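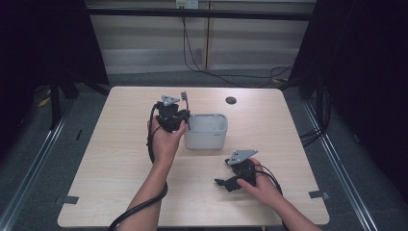 Toothbrush at the table.

Home | Dance | Costumes | Music | Contact

How to Get a Group Ready for Its First Folk Dance Festival
By Hatice Yurt
4/27/23

Our group, Adov, danced at its first outdoor festival last year with 24 dancers and no clear plan for the day. We got through it, but we lost most of our rehearsal slot and two people went on in the wrong vests. These are the steps we use now. They should work for any amateur group that has been dancing together for a season or two.

1. Read the invitation twice

Look for three things: how long your set may be, the size and surface of the stage, and whether music is live or recorded. Festivals often count your entrance and exit as part of the set. If the letter says 20 minutes, plan dances that fill 17. Write back with any questions in one message and keep the answer where your whole group can find it.

2. Choose the dances

Start with something everyone knows well. Put the hardest dance second or third, while people still have their breath. If you do a line dance the audience can join, save it for last and tell the organizer in advance, so the announcer can invite people up.

Don't add a new dance less than six weeks before the date. We tried it with a couple dance in March and had to take it out again.

3. Mark the stage on your rehearsal floor

Use painter's tape and mark the real size, including where the steps are. A circle that fits in a school gym may not fit on a platform. If it's too big, split it into two smaller circles and don't try to squeeze everybody closer together. Practice entering from both sides.
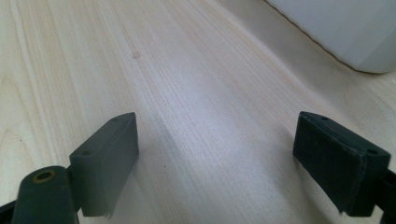
4. Check the costumes

Lay everything out two weeks ahead. Each dancer should have a labeled garment bag with the full outfit in it:

- shirt or blouse, ironed
- vest and sash
- skirt or pants
- socks and dance shoes
- headpiece, if worn

Look at hooks and hems first. Wool vests should be brushed and aired, and most of them don't need washing. For dust in braid or coin trim, use a soft dry brush and work in one direction. Velvet is done last with a lint roller.

Pack one spare sash and one spare pair of socks in each common size. A small sewing kit with safety pins goes in the same bag.

5. Sort out the music

If you use recordings, put the full set in one file with the pauses already in it. Bring it on two devices and a USB stick. We edit ours in Gokix, but any simple audio program will do. Name the file with your group's name and the date so the sound desk can find it.

If you have live players, ask for their sound check before the dancers' walk-through. Yalçınkaya, the trio that plays for us, needs four chairs and one power outlet. Yours may need more, so send the list early.

6. Plan the day

Arrive two hours before you go on. That leaves time for parking, changing, a warm-up and one walk of the stage. Eat something plain.

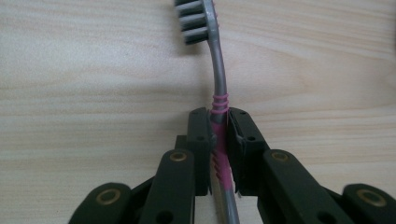

Ask each dancer to bring a small personal bag with water, hair ties, a snack and a change of clothes for the ride home. Costumes stay off the grass and off the food line. One person holds the phones during the set.

7. After the set

Hang costumes before you sit down. Thank the sound desk. Write down what ran long while it's fresh, and send the notes to the group that week.

Related
Tying a Sash So It Stays Put
Circle Dances for Mixed Ages
Clindik Hall: Spring Class Times
Storing Wool Vests Over the Summer

This site uses cookies to remember your settings. By continuing to browse, you accept their use.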